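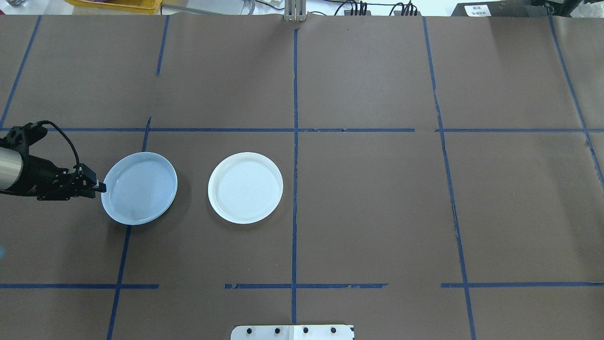
Drivers on Rorard Road have been asking for a safer junction for years, Uyên Lò said on Tuesday evening, and it was a joy to finally see the plan on paper.

The plan is for a roundabout at Rorard Road and Ojala Lane, on the north side of Trastville, and the town has given it the go-ahead. Crews start in September.

The crossroads has been the scene of 30 crashes in the past five years, most of them side-on hits at the stop signs. Traffic coming down the hill often arrives faster than people expect, and the view to the left is poor when the hedges are full.

"We're thrilled," said Dariusz Tomaszewski, road safety manager for the town. "A roundabout slows everyone down before they get there. If somebody does make a mistake, it's at a speed where they can walk away from it."

The town received 2437 responses to its survey in the spring, and the design changed a good deal as a result. The crosswalk on the school side has moved back from the circle, the bus stop stays where it is, and there will be new street lights on all four approaches. Thank you to everyone who wrote in, including the 152 of you who sent drawings of your own!

Ojala Lane will be closed to through traffic during the work, with a signed detour by way of Mill Street. Rorard Road will stay open one lane at a time. Homes and shops can be reached at all hours.

An open house takes place at Trastville Library on Tue 7 August, 5 to 8 p.m. Hòa Phan from the design team will be there with the full plans. Drop in any time.

Media contact: Nhàn Ngô, Trastville Public Works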